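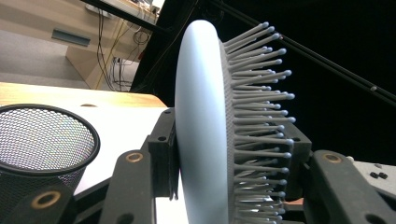

The Rokside Hall users' group met in the small room at 7.30 pm with Oluf Eskildsen in the chair and Getsemaní Tapia taking the minutes. Apologies came from the seniors' lunch group. The May minutes were read and accepted with one correction: the side door lock was replaced by Harnlow Locksmiths, and the minutes had named the wrong firm. Under matters arising, Getsemaní reported on lost property. The box in the foyer is full again, mostly drink bottles and single shoes. The dance school has asked that grooming items be kept apart from the rest, and it was agreed that anything like the pale blue-grey hairbrush with the ball-tipped pins will go in a lidded tub on the shelf by the change rooms. Unclaimed items go to the op shop at the end of each term.

Hire fees
Oluf tabled the new schedule. The evening rate for regular groups goes to $58 a session from the start of next term. The casual rate goes to $93. The children's party rate stays where it is. The playgroup asked whether morning users could be charged by the hour, as they are often out by 11. Oluf said the booking system only handles half days at present and he would ask Harnine, who run it, what a change would cost. The new rates were put to the meeting and carried. The choir asked for its vote against to be recorded.

Heating
The wall heater on the stage side is still cutting out. Ignacio Heating has been twice and has now quoted $141 for a replacement thermostat. Approved. The badminton group said they never use that heater and would sooner the money went on the lights over the far court, where two tubes are flickering. Getsemaní to get a price for the tubes. All groups are reminded to turn the heaters off at the wall, including the one in the kitchen passage.

Kitchen
The urn has been descaled. The left-hand oven is slow and should be given 20 minutes before anything goes in. There was a long discussion on tea towels. At present the lunch group washes everyone's, and they have asked for this to stop. Agreed that each group brings its own and takes them home. The drawer will be cleared out before the next meeting, so anyone who wants theirs back should collect them before then.

Car park
A neighbour in the lane has written again about cars across her driveway when choir and karate overlap. Oluf has replied to her. Karate will finish ten minutes earlier for a trial period and the choir will ask members to use the oval side. Paint for new line marking was discussed and held over until the council replies about the drainage work.

Keys
Two keys have not been signed back in, both from last term's drama production. Oluf to ring the producer. The key register stays in the office drawer and is not to be taken home.

General business
The piano tuner is booked for the school holidays. The choir would like the piano cover left on when the stage is used by other groups. The playgroup has offered its old trestle tables to whoever can use them. Karate will take one.

Meeting closed at 8.50 pm. Next meeting same room, same time, with Getsemaní in the chair. Items for the agenda to Oluf beforehand, please.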